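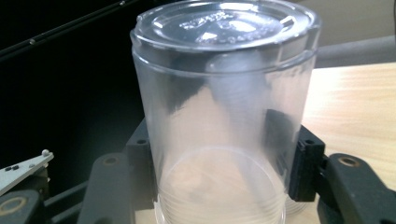

Los dos dedos negros de la pinza sujetan un vaso de plástico transparente con tapa.

¿Cómo se cuida la mano de un robot?

En el taller de Toler hay un robot que se llama Wekow. Su mano es una pinza: tiene dos dedos que se abren y se cierran. Con ellos coge vasos, los levanta y los deja en otro sitio.

Un vaso de plástico es más difícil de lo que parece. Si la pinza aprieta poco, el vaso resbala. Si aprieta demasiado, se aplasta. Por eso hay que ajustar la fuerza antes de empezar.

Primero, la limpieza
Los dedos se llenan de polvo y de grasa, igual que los tuyos. Se apaga el robot y se pasa un paño suave por la parte que toca los objetos – sin mojar los cables.

Después, los tornillos
La pinza se mueve muchas veces y los tornillos se aflojan poco a poco. En Toler los revisan cada 4000 agarres. Wekow lleva 2873 desde la última revisión, así que todavía le queda un rato.

Por último, la prueba
El robot coge un vaso vacío, lo sostiene 21 segundos y lo suelta. Si el vaso se cae o se dobla, se cambia la fuerza y se repite. A veces hacen falta hasta 23 intentos.

Palabras nuevas
Pinza: la mano del robot.
Agarre: cada vez que la pinza coge algo.
Ajustar: cambiar algo poco a poco hasta que funciona bien.

Para probar en casa
Coge un vaso de plástico vacío con solo dos dedos. Aprieta muy poco y ve aumentando la fuerza. ¿Cuándo deja de resbalar?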